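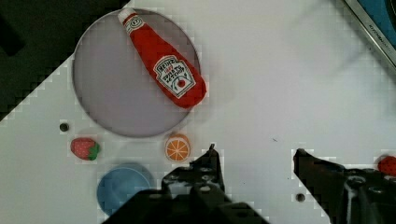 Play Food, a Plate and a Very Soft Ketchup Bottle

So I finally made it out to the open day at Zarei, the toy workshop in Drodudthorpe, and I came home with sore feet and a tote bag I didn't need. Doors opened at 10 and I was there by a quarter past, thinking I'd beat the crowd (I did not). Tickets are 5 dollars, kids get in free, and parking is on the grass behind the loading dock, so wear real shoes if it has rained.

The first stop was the play food, and I'm afraid I never really left it. White table, a round plate in a pale grayish lavender, and lying across the plate a plush Heinz ketchup bottle. Plush! It has the keystone label and the little tomato down near the bottom and everything. I laughed out loud and a small boy looked at me like I was the weird one. There was a toy strawberry on its side too, with pale dots for seeds and a green leafy top, and next to it a toy orange slice, just under the plate.

Golnar Dehghan was running the tour I ended up on. She has been at Zarei since before the move from the old building, and she'll talk about stitching for as long as you let her. I asked what makes a good piece of pretend food and she said a kid should know what it is from across the room. Fair enough, I'd have known that ketchup from the parking lot.

After that we went upstairs to the Ranora room, named for their line of cloth dolls. It was hot up there and the fans were loud, so I missed half of what was said, but I did catch that the pattern drawers hold 178 patterns and that they're all still cut from paper first. My friend Plallow-crazy sister-in-law would have loved the next bit, a whole wall of Plallow puzzles going back years, with the old boxes and the old prices. One was marked 43 cents!

Lunch was a cheese sandwich from the cart by the gate. Decent, a little dry. I could have used that ketchup.

The gift shop is tiny and the line goes out the door by noon, so go there first and do the tour second. They run the next one in August, same hours, and the upstairs part has no elevator, just the one steep staircase with a rail on the left.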